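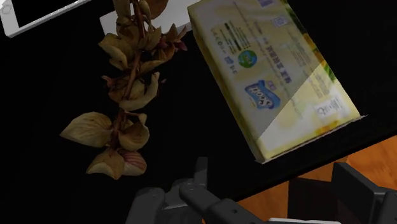

Call for Participants: Remote Demonstration of Tabletop Tasks

The Egilsson Institute invites adults from the city and surrounding towns to take part in the Cleda study, a research project on how people teach manipulation tasks to a robot by remote control. Participants will guide a two-fingered gripper through short tasks on a simulated tabletop, and, in the second session, will guide a physical arm by hand. No technical background is needed. The call opens in March 2026 and remains open until all places have been filled.

Background

A robot can be taught a task by being shown it. A person moves the arm, either by holding it directly or by steering it from a control station, and the movement is recorded together with what the gripper's camera sees. Recordings of this kind are called demonstrations. Their quality depends a great deal on the person giving them, and much of the published work relies on demonstrations given by the researchers themselves.

Cleda is concerned with everyone else. The study asks how people with no training in robotics approach an unfamiliar control station, how their movements change with practice, and which kinds of instruction help. It also compares demonstrations given by remote control with demonstrations given by hand for the same tasks.

The project is carried out by the Institute together with Clodard, which built the control stations and maintains the simulation software.

What participants will do

Each participant attends two sessions of two hours. The sessions are held on separate days and include breaks, which may be taken at any time on request.

In the first session, participants are seated at a control station with a screen and a hand controller. The screen shows the view from just behind the gripper fingers. After a guided introduction and a period of free practice, participants are asked to complete tasks with everyday things laid out on a black table: approaching a pack of tissues that lies at an angle, for example, or bringing the gripper past a leafy plant stem to reach something on the other side of it. The layout and the lighting differ from one trial to the next. Some arrangements are deliberately crowded, and part of a package may be in shadow while the rest is brightly lit.

In the second session, participants work with a physical arm in the Ploltetti Laboratory. The arm is placed in a low-force mode in which it can be moved freely by hand, and participants lead it through comparable tasks. A member of the research staff is present throughout and has access to a stop control. Participants have one as well.

Both sessions end with a written questionnaire on effort, comfort and confidence. Participants may also be invited to a short spoken interview – this part is voluntary and has no effect on payment.

Tasks that are not completed are of equal interest to the study. Trials in which the gripper misses, pushes something aside or is withdrawn partway are kept and analyzed in the same way as the others, and participants are asked not to restart a trial on their own. The research staff will not comment on performance during a trial.

Who may apply

The study will enroll 40 participants. Applicants must:

be 18 years of age or older;
be able to read and follow spoken and written instructions in English;
have normal vision, or vision corrected with glasses or contact lenses;
be able to use at least one hand to hold and move a small controller;
be available for both sessions.

Left-handed applicants are welcome, and the stations can be set up for either hand. Seating and table height are adjustable. Applicants who use a wheelchair or who have other access needs are asked to mention this in their application so that the correct station can be reserved.

Applicants are not eligible if they have operated a robot arm as part of their employment or studies, or if they are employed by the Institute or by Clodard. Experience with video games is neither required nor a reason for exclusion, but it will be asked about in the application form.

Persons who are prone to motion sickness when using screens should read the section on risks before applying.

Payment and travel

Participants are paid for each session attended, at the standard hourly rate for research participation at the Institute. The current rate is given in the information sheet. Payment for the first session does not depend on attending the second. Participants who end a session early will be paid for the full session.

Public transit fares within the metropolitan area are reimbursed on presentation of a ticket or receipt. Parking is available behind the main building and is free for participants on the day of their session. Requests for travel support from farther away will be considered individually and should be made before a session is booked.

Risks and comfort

The first session involves prolonged attention to a screen on which the viewpoint moves with the gripper. Some people experience eye strain or mild nausea under these conditions. Participants who feel unwell should stop at once and inform the staff.

The second session involves standing beside a moving arm. Force and speed limits are set before each session and checked by the staff in the participant's presence. Closed shoes are required in the laboratory. Long hair must be tied back, and loose scarves, lanyards and bracelets must be removed. Lockers are provided.

Recording and use of data

The following will be recorded: the movements of the controller and of the arm, the opening and closing of the gripper, the camera view from the gripper, and the answers to the questionnaires. In the second session, the participant's hands and forearms may be visible in the camera view. Faces are not recorded on purpose, and any images in which a face is visible will be removed before analysis.

Recordings are stored under a participant code. The list linking codes to names is kept separately and will be destroyed at the end of the study. Participants may withdraw their data at any time until that list is destroyed, without giving a reason.

With the participant's consent, coded demonstrations may be included in a collection made available to other research groups. This consent is asked for on a separate form. Refusing it does not affect participation or payment.

Schedule

Sessions are offered on weekdays, in the morning, the afternoon and the early evening. The last sessions will be held in July. The second session should take place no later than five days after the first, and applicants are asked to keep this in mind when giving their availability.

How to apply

Applications are made through the form on the Cleda study page. The form asks for contact details, age, preferred hand, access needs, prior experience with robots or games, and available times. Applicants who do not wish to use the online form may request a paper copy at the reception desk of the Egilsson Institute.

Eligible applicants will receive the information sheet and the consent forms by e-mail, together with a proposed time for the first session. The forms should be read in advance but need not be signed until arrival. Questions can be raised with the staff at that point, and no recording will begin before they have been answered.

If more eligible applications are received than there are places, a waiting list will be kept – places that become free through cancellation will be offered in order of application. Applicants on the waiting list will be notified when enrollment closes.

Questions about the study may be sent through the contact form on the study page or left with reception, marked "Cleda participation."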